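The back hallway, and what I've learned about being scared of paint

I promised in the spring that I would write about the back hallway when it was finished, and then it was July, and the hallway is still not finished in the sense that a tidy person would use the word. There's no switch plate by the bathroom and the blue tape is still stuck along the baseboard by the linen closet. But the color is up, I've been living with it, and I have opinions, so let's go ahead.

For anyone new, we live at 2231 Hirik Street in Buvmont, in a house built in 1933 and painted beige on the inside by every owner since, as far as I can tell from the chips. When I scraped the trim around the pantry door I found beige, then a sort of oatmeal, then a beige with some pink in it, and then one thin stubborn line of green at the very bottom that made me so happy I called my husband in from the yard to look at it. Somebody had been brave once! It's only 900 square feet, the whole place, and I think people get told that a small house has to be pale or the walls will close in on them. I believed that for years. I believed it right through the living room and both bedrooms, which are all the color of the inside of a potato.

What changed my mind was my Great-Aunt Lou's kitchen. She is 94 and she has never had a beige wall in her life. The kitchen is orange, a real one, like the yolk from an egg you got from somebody with chickens, and the little breakfast room next to it is blue. You sit at the table with your coffee and you look from one into the other, and somehow the blue looks bluer and the orange looks warmer and you feel like you've had a good night's sleep even when you haven't. I've been eating toast in that spot since I was small and it never once occurred to me that it was a thing a person could decide to do. I thought it was just what her house was like, the way some houses have a creek.

So in February I started buying sample pots at Floltard, the hardware store down past the post office, and I will confess that I bought far too many of them. The man at the counter, Ravindran Gowda, was very patient with me. He told me to stop painting little squares directly on the beige, because the beige was doing half the talking, and to paint big pieces of poster board instead and carry them around the house at different times of day. I did, and he was right. An orange that looked cheerful at ten in the morning had turned to brick by supper, and another one I'd nearly bought a gallon of went a sort of cough-drop color as soon as the hall light came on.

Blue was harder, which surprised me. I had assumed blue was the safe one. But a light blue next to a strong orange can look a bit like a nursery, and a very dark one makes the corner disappear, and I spent a good few weeks going back and forth between the two. The third color was on my mind the whole time as well, because the floor back there was going to be gray whatever I did, and you can't choose walls as if the floor weren't in the room with them.

Orange, blue, and a gray with white veins.

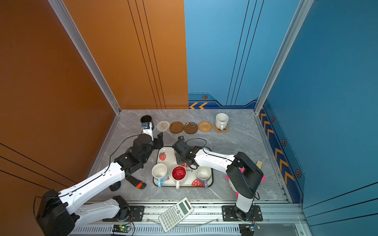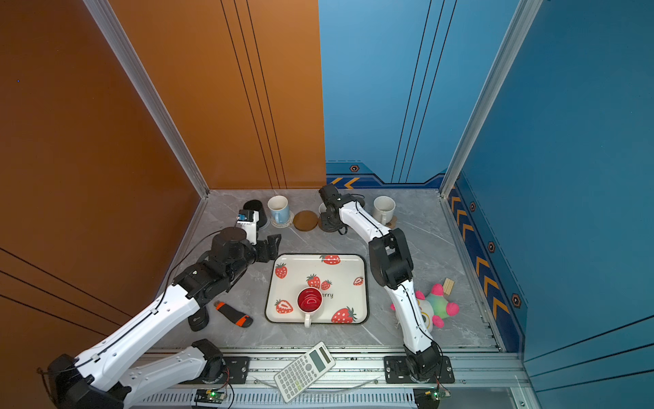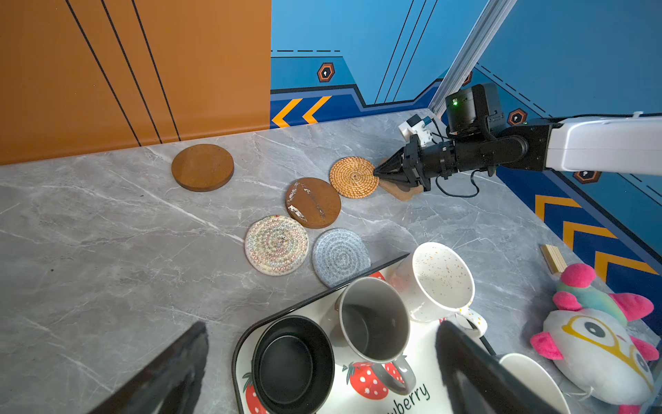 Efua Agbeko wrote to me after the last post to say that I was worrying about the wrong thing altogether. Pick the orange first, she said, and pick it on a cloudy day, then let the blue be a little grayer than you think you want, because the orange is going to push it brighter anyway. She also said that if I put white trim between the two I would regret it inside of a month, and that her own sister had done it and the whole room looked like a beach towel.

Well, I'd already bought the white. It was sitting in the laundry room with the lid hammered down. I stewed over that message for two days (I am not always gracious about advice, as my mother would be glad to confirm) and then I went and took the poster boards out again on the next gray morning, and butted the orange right up against the blue with no gap at all. It was so much better that I laughed out loud in the hallway by myself. The line where they met was sharp and clean and it looked like somebody meant it. With the strip of white in between, your eye kept going to the white.

The orange I ended up with is called Adjei, and it's a touch browner than Aunt Lou's. The blue is grayer than I wanted, just as Efua said, and on the wall it isn't gray in the least. Getting the line straight in the corner took me an entire afternoon, because the corner itself isn't straight, and in a house this age you have to decide whether you're going to follow the wall or follow the level. I followed the level for the first three feet, looked at it from the bathroom doorway, said a word, and started over following the wall. Use good tape. Run a little of the first color along the edge of the tape before you put the second one on, so that whatever bleeds under is the color that's already there. I had read that trick in a dozen places and never bothered, and I'm sorry now for every wobbly line in the bedrooms.

We drove Aunt Lou over to see it a couple of weeks ago. She stood there with her purse over her arm and looked at it for a long time, and then she asked me why I'd stopped at the hallway. My husband pretended he had something to do in the garage.

I've been eyeing the bathroom ever since. It gets the morning sun, and there's that thin line of green on the pantry trim that I haven't been able to bring myself to sand off. I took a chip of it down to Floltard to see whether it could be matched, and I should hear back by the end of the week. If any of you have lived with green in a bathroom, a proper green, please write and tell me how you look in the mirror first thing in the morning. I would like to be warned.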